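Stodier opens kitchen room for gathering gripper examples
Sep 25, 2021

Stodier has started recording everyday kitchen tasks by hand to build up examples for its learning system, the company said. The work is being done in a converted storage room at its Milel Street building and will run through the end of October.

People in the room carry a hand-held gripper with a camera mounted on it. They pick things up, open them, move them and put them down again, and each attempt is saved as one example. The same kind of gripper will later be fitted to an arm, which is meant to learn the motions from the recordings.

Irfan Tuhumury, who runs the project, said the first list has 30 tasks on it. Most of them involve storage jars, cups, trays and small racks. The list was drawn up with Issahaku, a catering supplier that wants help with restocking shelves in shared kitchens.

"We started with boxes and it went quickly," Tuhumury said. "Jars are slower. A round lid slips if you come in at a bad angle, and then you have to decide if you keep that recording or throw it out."

For now the team keeps them. Failed attempts are marked as failed and stored in a separate folder, and the person holding the gripper adds a short note on what went wrong. Tuhumury said the notes have already led to one change: operators now open the fingers fully before they move in on an object.

Each session lasts three hours, with a break in the middle. Six people have been trained so far, and the company plans to have 12 by October. Training takes one morning. New operators begin with a soft block and move on to glass after their recordings have been checked.

Objects are shifted between attempts so that the system doesn't see them in the same spot every time. The lighting is changed as well, and some jars are filled to different levels.

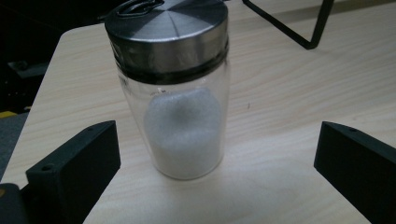

Azra Ionescu said the number of recordings matters less to her than who makes them. In her view, six trained people will end up reaching for a jar in much the same way, and the system will pick up their habits along with the task. She would like to see cooks and cleaners take a turn before the list is closed.

Tuhumury said outside sessions are being discussed with Issahaku but no dates have been set. A second room, at the Jalline site, is being fitted with shelves and a sink and should be ready in October.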